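4.2 Open day at Hillwood

The second public session took place in January at the Hillwood site, in the ground-floor room that also served for the pilot. Visitors came in through the main entrance, were given a one-page consent form and a short questionnaire, and then walked past four stations in a fixed order. The cable-handling station was the third of these. It came after the Brultier packing cell, which most visitors found loud, and before the seated area where the exit questionnaire was collected.

The door counter logged 1633 entries over the day. After removing staff badges and repeat entries within the same hour, we were left with 1373 visitors. This figure includes children, who were not asked to fill in the questionnaire. We did not try to link questionnaires to individual door entries, and the consent form said so.

The station used the bimanual setup from Section 3, with both arms mounted on the near side of a wooden table. The control software was the Tarnex stack in the same version as in the laboratory trials. We made two changes for the public setting. Joint speed was limited to a lower value than in the lab, and the emergency stop was moved to the presenter's side of the table. Visitors stood behind a rail on the far side and could also follow a live view from the robot on a monitor at the end of the table.

Each demonstration ran for about 30 minutes, including questions. The presenter opened with a short statement of the task: loose cables lie on the table, and the two arms are to separate them and lay them out one by one. The presenter then started the policy and spoke only when asked. We chose this format after the pilot, where the presenter had talked over the whole run and visitors reported that they had watched the person more than the arms. The script is given in Appendix B.

Cables were placed by hand before each run. We did not use a template for the layout, as we had in the lab, and visitors were sometimes invited to hand over a cable of their own -- usually a phone charger. This makes the open-day runs harder to compare with those in Section 3, and we do not report success rates for them. Figure 2 gives the robot's view of the table, with white and black cables on the surface and both arms in reach.

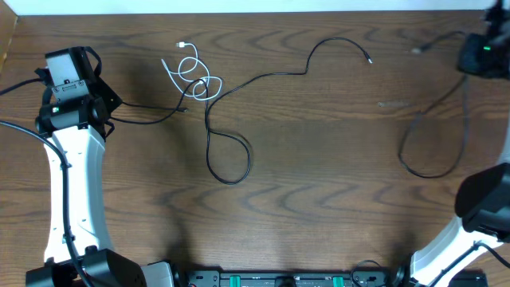
Figure 2. Cable-handling station, view from the robot.

Questions to the presenter were noted by a second member of the team on a paper sheet, using the categories from the Nasrallah site visit. Questions on speed were the most common. Many visitors asked why the arms paused before closing on a cable, and several took the pause for a fault. The presenter's answer, that the policy was waiting for a new action chunk, did not seem to help much. Later in the day we changed the wording to "it is working out the next move", and fewer follow-up questions were noted, although the crowd had also thinned by then.

The next most common group concerned the cables themselves. Visitors wanted to know whether the robot could tell a charging cord from other kinds of cable, and whether it would pull hard enough to damage one. A smaller group asked about jobs. These questions came mostly from adults visiting alone, and they tended to be put after the run had ended -- often while the presenter was resetting the table for the next group. Our note sheet had no field for the time within the session, so we can only report this as an impression.

Two sessions in the afternoon were cut short when the live monitor lost its signal. The arms were not affected, but visitors at the back could not follow the task, and we stopped the runs early. Questionnaires from these sessions are kept in the data set and marked.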